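셀턴 전기찜기 한 달 써 본 후기 (긴 글 주의)

만두랑 찐빵을 워낙 좋아하는 집이라 겨울만 되면 큰 들통을 꺼내 놓고 살았는데요, 들통이 무겁기도 하고 불 앞을 지키는 게 점점 귀찮아져서 10월에 큰맘 먹고 셀턴 전기찜기를 들였습니다. 냄비형 본체에 구멍 뚫린 스테인리스 찜판을 얹고 유리 뚜껑을 덮는 단순한 물건이에요. 사기 전에 후기를 꽤 찾아봤는데 빵 찌는 이야기는 의외로 적더라고요. 그래서 제가 길게 한번 써 봅니다. 사진부터 올려 둘게요.

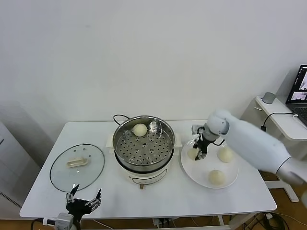
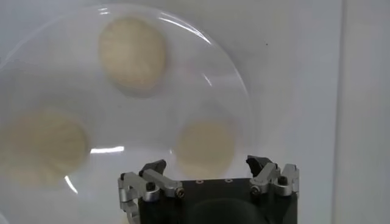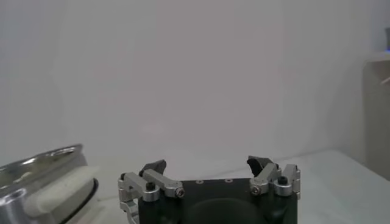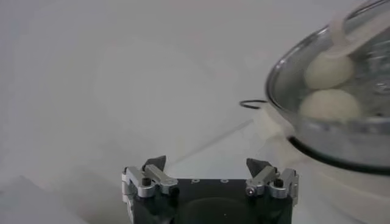 제 글을 먼저 읽어 본 스테판 흐리니신 님은 찜기 이야기도 좋지만 반죽 이야기를 더 써 달라고, 본인은 매번 바닥이 질척해져서 두 번이나 포기했다고 하셨어요. 그 마음 너무 잘 알죠! 저도 처음 세 판은 그랬거든요. 찜판에 반죽을 바로 올리면 구멍 자리에 물이 맺혀서 바닥이 축축해지고, 뗄 때 껍질이 같이 뜯어집니다. 지금은 종이 포일을 빵 크기로 잘라 깔고, 다 찐 다음에는 뚜껑을 살짝 비스듬히 열어 김을 먼저 빼 줍니다. 이것만 해도 훨씬 나아요.

반죽은 중력분 200그램에 미지근한 물, 이스트, 설탕 조금이 전부입니다. 둥글려서 한 번 쉬게 한 다음 찬물이 담긴 상태에서 찌기 시작해요. 예전에 어머니는 팔팔 끓을 때 넣으라고 하셨는데, 이 찜기는 찬물부터 시작하는 쪽이 속이 더 고르게 부풀더라고요. (물론 집집마다 다를 수 있습니다. 저희 어머니는 아직도 인정을 안 하세요.) 김이 오르고 나서 9분이면 작은 빵은 충분하고, 팥소를 넣은 날은 조금 더 둡니다.

이제 찜기 본체 이야기를 할게요. 제일 마음에 드는 건 뚜껑입니다. 투명해서 열어 보지 않아도 부푸는 게 보이니까 성질 급한 저한테 딱이에요. 손잡이가 넓적해서 행주로 감싸 쥐기도 편하고요. 다만 뒤집어 놓을 때 손잡이 때문에 기우뚱하니까 꼭 손잡이가 위로 오게 내려놓으세요. 찜판은 설거지가 쉬운 편인데, 구멍 안쪽에 밀가루 풀이 끼면 솔로 하나하나 밀어야 합니다. 저는 먹는 동안 미지근한 물에 담가 둬요.

아쉬운 점도 있습니다. 전선이 뒤쪽에서 나오는데 저희 집은 콘센트가 식탁 오른쪽 벽에 있어서 늘 본체를 빙 돌려 놓게 돼요. 표시창도 어두운 편이라 낮에 창을 등지고 보면 숫자가 잘 안 읽힙니다. 그리고 찜판이 넓지 않아서 어른 주먹만 한 빵은 몇 개 못 올려요. 식구가 많은 집이라면 두 번 나눠 찔 각오를 하셔야 합니다. 저는 먼저 찐 걸 큰 접시에 옮겨 젖은 면포로 덮어 놓고 바로 다음 판을 올리는데, 그러다 보면 둘째 판이 나올 때쯤 첫 판은 이미 없어져 있어요.

전에 쓰던 알릭 찜기와 비교해 달라는 분이 계셔서 덧붙이면, 알릭은 2단이라 양은 많이 나오는데 아래 칸과 위 칸 익는 속도가 달라서 중간에 자리를 바꿔 줘야 했어요. 셀턴은 한 단이라 그럴 일이 없습니다. 소리도 셀턴이 조용한 편이고요. 대신 알릭은 물이 떨어지면 경고음이 꽤 크게 울렸는데 셀턴은 작게 삑 하고 말아서, 거실에 있으면 못 듣기도 합니다. 옥수수나 고구마처럼 오래 찌는 건 알람을 따로 맞춰 두고 있어요.

빵 말고는 계란찜, 단호박, 얼린 만두를 해 봤습니다. 단호박이 정말 맛있었고 계란찜은 그릇 높이가 안 맞아서 뚜껑이 들떴어요. 낮은 그릇을 하나 장만할까 하고 유르첸코 그릇을 장바구니에 담아 두었는데 아직 결제는 못 했네요.

별점은 다섯 개 중에 네 개 드릴게요. 토요일 아침에 또 한 판 찔 예정이라 이번에는 흑설탕을 넣어 보려고 합니다. 비율이 괜찮으면 댓글에 적어 두겠습니다.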